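Spent part of the evening sorting the junk drawer in the hall. Posting as I go.

Bought a black divided tray from Tindetti for it. Three compartments, one long and two short. It cost 387 and I had a coupon for 8 off.

Tape goes in the short ones, one roll each. I used to keep rolls on top of each other and always wanted the bottom one.

The long side is for anything that won't fit elsewhere. Right now that means a snack in a long wrapper, which is a bit longer than the tray. Fine by me.

Pens went back to the desk. Old Rillen batteries are in a bag for the recycling drop-off at Hermans, open until 8.

Still have 2 drawers to go. Kitchen one is next, probably in January when I have the time. It has over ten years of takeout menus in it.

If you're buying a tray, measure the inside of the drawer and check the height too. Mine almost didn't close.
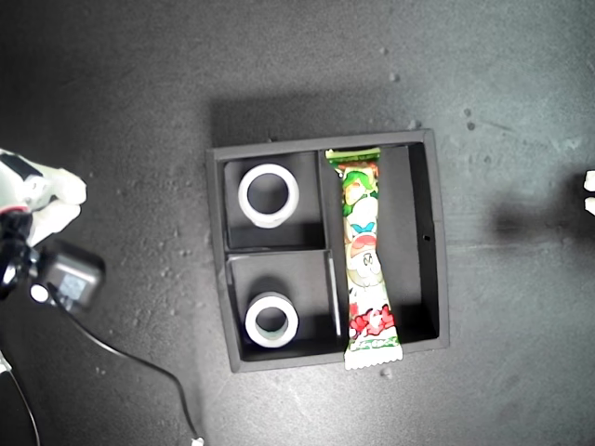 Do you put a liner under a drawer tray?

Only if it slides around when you open the drawer. A small piece of grippy shelf liner is enough.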